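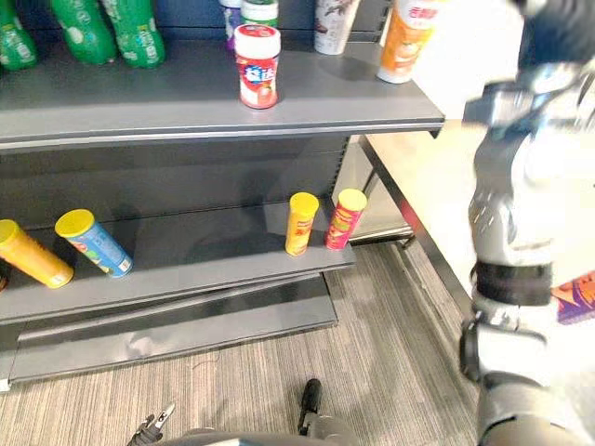 February, 4:10 pm
Shop notebook, Bickerstaff room, shelf and table setup

Went over the gray store shelving again. The sheet from Viment calls this layout "retail realistic." I'm not sold. No store I have ever shopped in keeps chip canisters lying at three different angles, and if one did I would expect a clerk to come by and fix it. If we want messy, fine, but then somebody should write down what messy means so we can put it back the same way next month.

Lower shelf: orange can on its side at the far left, blue one leaning, then the small yellow-orange one and the red one at the front edge. Plenty of bare shelf behind them. My complaint is with the front edge. The layout sheet says "faced forward," and I take that to mean all of them upright. The sheet doesn't say what to do with a can that's down. I would rather have a plain rule (upright unless marked) than a nice drawing.

Upper shelf: green bottles at the left, the white-capped jar in front near the middle, small stuff behind it. The jar hides half of what's back there. Somebody will say that's how real shelves look. Maybe. It also means you can't check the stock list without moving the jar, and then the jar never goes back where it was. There's a paper cup toward the back too. Cups don't belong with jars in any aisle I know of. Either it's on the list or it goes.

Stock list is Firnitz form 334. It has a column for color and no column for which way up. Penciled one in. We'll see if it survives the next printing.

Second half of the job is the drinks.

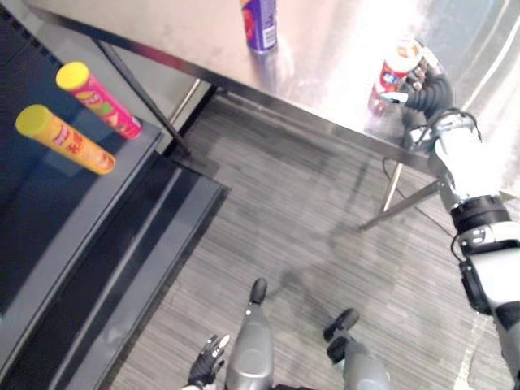 The plan has 2 cans on the brushed metal table, red-and-white at the near edge and purple farther in. I don't like anything standing that close to an edge, full or empty. The plan gives no distance, only "near." Near to me is a hand's width. Near to whoever drew it could be anything.

Also don't like the table top. It's too shiny. With strong light on the right half it goes almost white and you lose the printing on whatever stands there. Gokirier sold us on the brushed finish as "low glare," and I would like to see the light they tested it under. A dull mat would fix it for the price of a lunch. I've asked for one before. Order number was 735 if anyone wants to chase it. I doubt it left the building.

Shelf color is fine. Yellow lids show up well against the dark gray, I'll give them that much.

To do:
- get a real distance for "near"
- decide on the cup
- upright or not, in writing
- mat, again
- ask Viment which store they had in mind

Leaving the layout as is until I hear back. Please don't straighten the cans.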